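Grimisetti kitchen cell: progress report to Momedell, March

Work on the cell since the last report went mostly into upkeep, and I'm glad to say it has been a very good stretch. The arm is back at full reach, the new cable routing is in, and we finally have a maintenance routine that fits on one sheet taped to the cabinet door.

Arm and base. The base plate had crept a little on the counter mount, enough to spoil repeatability at the far end. Ragnvald Nordin pulled it, cleaned the mating faces and put in new bolts, then torqued everything crosswise. We ran 296 pick cycles afterward without a re-home. That is the longest run we've had on this cell, and there was some cheering!

Cables. The wrist camera cable was the weak spot all winter (three dropouts in one afternoon was the low point). It now runs through a loose loop at the elbow with strain relief on both sides, and a spare is stored in the drawer under the controller. Swapping it takes 5 minutes if you have the small hex key at hand, longer if you have to go looking for it, so the key is now on a string.

Gripper. Finger pads are changed every 30 hours of running time. The old ones hardened at the tips and slid on smooth rims. Sverre Brekke cuts the new pads from the softer sheet we ordered through Ekström, and they hold far better on glass and on the flat locking tabs of the lids.

Camera check. Every start-up now begins with the arm parked over the counter, looking straight down, and a saved view to compare against the one from the day before. We use the glass container and its frosted lid with the teal seal, set well apart on the wood. Glass is the hard case for us, so if exposure has shifted it shows there first, in the highlights along the rim. 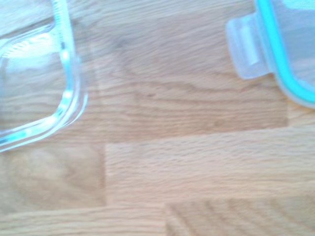 Maj-Britt Strömberg would like the check done again after lunch, at 1 p.m., when the room is warmer and the wrist mount has had time to settle. She also asked that we log the mount screws separately from the lens cleaning, so that a drift can be traced to one or the other. Both changes go in next month.

Still open: the noisy fan in the controller cabinet, and a second set of wrist bearings, quoted by Troter with delivery in 24 days. Ulla Boström has the order ready to sign. The bearings come out of the existing parts budget.

Alvar Løken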